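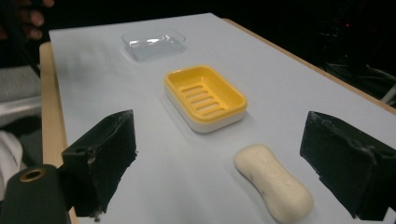 ## Falenero Soap Dish with Drain Insert

Falenero is a small bathroom dish for one bar of soap. We sell it since May in our shop in Drurstead and by post. It has two parts: an outer dish, and an insert with slots which lifts out for washing. The bar rests on the slots, and the water goes down into the dish.

A bar which lies in water becomes soft on the lower side and is used up faster. With the insert the bar dries between two uses, if the bathroom has normal air. In a very damp room it will dry slowly in any dish — please open the window.

### Details

- Maker: Šindelář
- Order number: 677
- Fits: bars up to 100 g, in usual oval or rectangular shape
- Drain slots: 6
- Maximum water temperature: 40 °C
- In the box: outer dish, insert, four adhesive feet

### What bars can be used

All common bars of 100 g fit. Handmade soap is often cut thicker and wider, so we ask you to measure it before you order. Shampoo bars fit also, but they leave more residue in the slots and the insert should be rinsed more often. For two bars side by side, please look at the Plemura double dish.

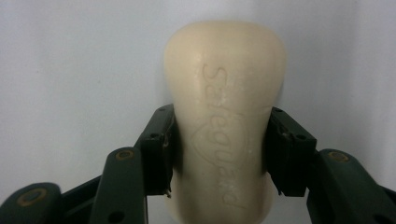 Safeguard bar soap, cream color. Soap is not included with the dish.

### Cleaning

1. Lift out the insert by the short side.
2. Pour away the water and rinse both parts.
3. Remove old soap with a soft brush. For white lime marks, leave the parts in water with a little vinegar.
4. Rinse again and let them dry before you put them together.

Do not put the dish in the dishwasher. Scouring powder makes the surface dull, and this damage is not covered by the warranty.

### Fixing the feet

The dish can stand without the feet. If your sink edge is sloped, clean the underside of the dish, let it dry, and press one foot at each corner. The feet hold better when you leave them for one night before the first use. They can be removed later, but not used a second time. New feet are sold in packs of 20.

### Orders and returns

Orders which come before noon are packed the same day by Wilson Giraldo. Unused dishes can be returned in the original box. If a part arrives broken, write to Alcides Guzmán at our Drurstead address and tell him which part it is — we send only this part, and you keep the rest.

The price on this page is valid from Jul 1, 2023. Replacement inserts are available separately under the same order number with the letter B.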